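Session 7 handout: Budgeting a manipulation cell
Notes for the planning half of the course. Numbers are for the exercise, get your own quotes.

Last time: choosing the task. Today: paying for it. Bring the blank cost sheet, we fill it in as we go.

1. Start from the task, not the catalog

Most first budgets I get are an arm, a gripper and a number at the bottom. Then the table shows up and there is nothing to bolt to. Write the task in one sentence first. Ours for today: pick up toy food and kitchen items on a tabletop, put them where they belong. Everything you buy has to hang off that sentence.

Ask what the biggest object is, what the smallest is, what is round, what is soft. Payload comes from the heaviest thing PLUS the gripper. People forget the gripper every year.

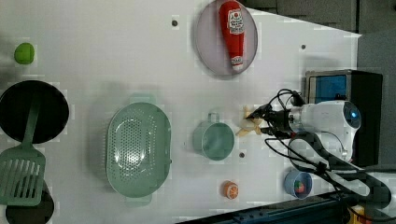 Reach is the next one. Measure to the far corner of the work area, not the middle, and take off a bit because arms get awkward near full stretch. If the far corner is out of reach you have two choices, smaller table or bigger arm. Smaller table is cheaper. Draw it on paper at scale before you ask for a quote.

2. The lines everybody leaves out

Arm and gripper are the easy lines. Under them, put:

Table and mounting. Drilled top, rails, bolts, the plate between arm and table. Our exercise quote from Feler is $1646 for table and mounting together, delivery not in it.
Cables and cable management. Spare set of each. A cable that snags will end your day, and the lead time on a replacement can be longer than you think.
Cameras. One overhead, one at the wrist is our baseline. Budget the brackets too.
Lighting. If you have windows you need this line.
Props. See section 3.
Safety. Emergency stop, floor marking, risk assessment hours. Do not trim this line to make the total look nice. I will send it back.
Spare fingertips. They wear, they crack, they get swapped for a different shape in week two.
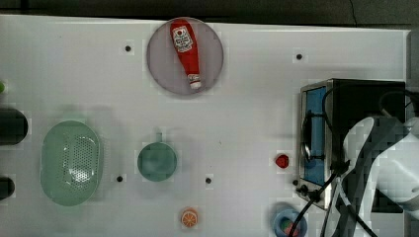 Then shipping, tax, and import charges if the vendor is abroad. Twal quotes with shipping, Vokmont quotes without, so in the exercise you cant compare the two totals straight off. Put both on the same basis before you rank them. This is where most marks were lost last year.

3. Props budget

Cheap per piece, adds up. Allow $400 for the first set and keep the receipts by item. Buy doubles of anything the task depends on, same product, same color, same batch if you can get it. Toy lines get dropped or recolored and then your old recordings and new ones dont match.

Also think about shape when you pick. Thin parts, flaps, handles, anything a gripper can catch from more than one side. Those objects cost the same as a plain block and tell you a lot more about whether the gripper you are about to pay for is the right one.

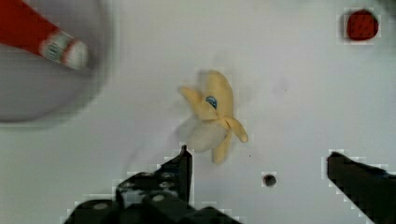 Plolell disagreed with this in their comments on the draft handout: they would put the first props money into plain blocks and a single bottle, get the arm signed off against those, and only then order the odd shapes, on the grounds that a buyer who tests with hard objects first ends up arguing with the vendor over the gripper when the fault is in the mounting. Fair point. For the exercise either order is OK but say which one you picked and why.

4. Acceptance test before final payment

Hold back part of the payment until the cell passes a test YOU wrote. Put the test in the purchase order, not in an email afterwards. Ours is short:

Same object, 20 picks, fixed start position.
Same again with the object moved and turned.
Hold upright clear of the table, no slip, arm stopped.
Restart from cold, repeat the first one.

Vendor will ask for fewer. Say no politely. Write down the pass mark before anyone switches anything on, and use your own props, not the ones the sales person brings in the demo case.

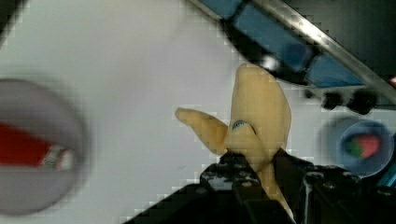
5. Timeline

Work backwards from the day you need data. Delivery, install, acceptance test, operator training, then slack. For the exercise assume up to 7 weeks from order to delivery. Put training on the sheet as hours with a cost, peoples time isnt free even when they are already on payroll.

Homework: fill in the cost sheet for your own task, both vendors on the same basis, one paragraph on what you would cut first if the total came back too high. Due 4 August 2025, upload as one file. Late sheets wont get comments.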